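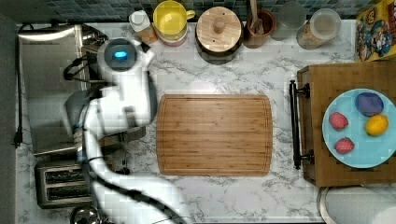

A white countertop with gray streaks in a marble pattern.

Why Does Marble Have Stripes?

I got a letter from a reader in Tikley named Despina Zacharopoulos, who wants to know who paints the gray squiggles on marble. Great question, Despina! When I was little I thought there was a person with a very thin brush and a lot of patience.

With real marble, there's no paint at all. The squiggles go right down into the stone, and if you sawed a block in half you'd find more of them inside. (Please don't saw anything in half. Your grown-ups will write to me.) They're called veins, like the ones in your arm, except no blood goes through them. To find out how they got there, we have to go back a long, long way and get our feet wet.

It starts in the sea

Picture a warm, shallow sea, millions of years before there were any people. It's full of creatures with shells. Some are big enough to hold in your hand, and lots of them are so tiny you'd need a microscope to see them. When those creatures die, their shells drop to the bottom, and more shells drop on top of those, and it just keeps going. Waves break plenty of them into bits. After a while the sea floor is covered in a thick, pale mush of shell crumbs.

The shells are made mostly of a mineral called calcite, and so is the mush. As more and more layers pile up, the ones at the bottom get squashed. Water moving between the crumbs leaves behind a kind of natural glue, and the mush turns into solid rock. That rock is limestone. If you look closely at a piece of limestone you can sometimes spot a whole shell in it, which I think is one of the best things about rocks.

But the sea isn't perfectly clean! Rivers carry mud and clay into it. Bits of dead plants and animals sink down too. So in between the pale shell layers there can be thin layers of darker stuff, a little like the jam in a cake. Remember the jam. We're going to need it.

Squeezed and cooked

The outside of the Earth is broken into gigantic pieces called plates, and they move. They go very slowly, at the speed your fingernails grow, but they're so enormous that when two of them push together they can crumple up a whole mountain range. Rocks that used to be near the top can end up buried miles down.

It's hot down there. It can be 1,000 degrees Fahrenheit, which is hotter than your oven at home gets for pizza. There's also a terrible amount of weight pressing from above. You'd think the limestone would melt, but it stays solid. What happens is stranger than melting. The little grains of calcite slowly regrow into bigger crystals that lock together like puzzle pieces. The old shells disappear as this goes on, so you'll hardly ever find a fossil in marble. When it's done, it's a new kind of rock with a new name, and the name is marble.

Scientists call a rock that has been changed this way a metamorphic rock. "Metamorphic" comes from Greek words for changing shape. It's a cousin of "metamorphosis," the word for a caterpillar turning into a butterfly.

Now for the squiggles

So what about the jam? While all that squeezing was going on, the hot rock could bend and stretch, and the dark layers bent and stretched along with it. Some got folded over. Some were pulled out so thin that they look like a pencil line. Others came from cracks in the rock, where hot water crept in carrying minerals and left them behind as it passed.

The color depends on what was in the mix:

Gray or black often comes from carbon, the same stuff that's in pencil lead.
Red, pink, and yellow usually mean there's iron around. Iron makes rust, too!
Green can come from a mineral called serpentine.
Pure white means there was hardly any jam in the cake.

Try it with clay

You need modeling clay in white and gray. Roll out 2 flat white pancakes and one very thin gray one. Put the gray in the middle like a sandwich. Now fold it, squash it, give it a twist, and squash it again. Don't mix it too much or it all goes one boring color (mine did, the first time). Ask a grown-up to slice through the lump and have a look at the cut side. You've got veins!

Is my counter real marble?

Maybe, maybe not. Plenty of counters, floors, and even shower walls have a marble pattern made in a factory. One clue is repeating. If you find exactly the same squiggle in two places, it was probably printed. Real marble also feels cool when you put your hand on it, but other stones and tiles do as well, so you can't decide from that alone.

Whatever you do, don't test it with lemon juice or vinegar. Acid eats away at calcite and leaves a dull spot, and then you'll be the one explaining it at dinner.

Next time I'm answering Máté Bíró, who would like to know why some beaches have black sand.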